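4. Table coverings and bowls

The Pokley guide says that a cloth under the crockery makes clearing up quieter and saves the bowls from chips. We were not convinced. The guide gives a figure of 1,000 clearings without damage but never says what the bowls were made of, or who did the clearing. Our own log stops at 186, and we would not hang much on that either.

We used a white cloth with a raised pattern, chosen because it was in the cupboard. It wrinkles. Once a long ridge has formed, a bowl set down near it may not sit flat, and smoothing the cloth means moving everything again. The guide does not mention this at all.
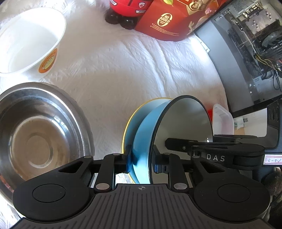 Bowls of similar size and colour were the other difficulty. Two blue ones with different rims, one black and one yellow, are easy to tell apart from the side and less easy once one is tucked behind the other. Group Prerura sorted by rim and reported fewer mix-ups - their notes don't say fewer than what.

We would keep the cloth for the noise. The claim about chips is unproven as far as we can see, and section 5 leaves it out of the totals.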